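Fillthorpe Shared Workroom: Progress Report to the Sunen Fund
Period covered: October

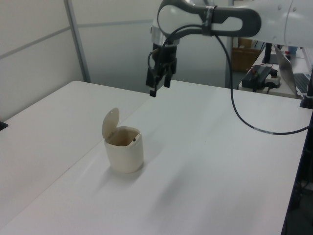

1. Summary

In this period we continued the work of putting the room in order and giving every table its own small waste bin. The tables are now placed in their positions, and the first bins are in use. Two points are still open, and we explain them in section 4.

2. Work done

The white tables were pushed together so that the tops meet and people can spread out their papers and materials over the seam. Before, there was a gap, and small things were falling through it all the time. The partition wall behind was washed.

For the bins we chose a small cream-colored model with a hinged lid. It is small enough to stand on the table top, and the lid stays up when it is opened, so a person can throw in scraps with one hand. We tried first a bigger floor bin from Tannous, but the users did not like to bend down for each piece of tape, and a lot of it finished on the floor.

The second desk keeps its function as a place for the laptop and other equipment. We ask the users to leave no cups there. This rule is respected most days.

A cleaning plan is now on the door. The bins are emptied every evening into the large container in the corridor, and the table tops are wiped at the same time.

3. Costs

The bins and the liners were ordered together from Sikgate and cost 318 dollars, delivery included. The order contained 144 liners. We stayed inside the budget line for small furnishings, and no money was moved from other lines. The invoice is attached to the financial part of this report.

4. Open points

The liners are a little too wide for the bin. They must be folded over the rim, and then the lid does not close well. For the moment some users work without a liner and wash the bin instead. We have asked the supplier for a narrower size and wait for the answer.

The storage of cardboard boxes is also not solved. We would like to put up a shelf, but for this we need the permission of the building owner.

5. Next steps

We will order the new liners when the size is confirmed, and send the request for the shelf with a simple drawing. We will also ask the users if they want a separate bin for paper. The results will be in our next report.

Submitted 13 Nov 2024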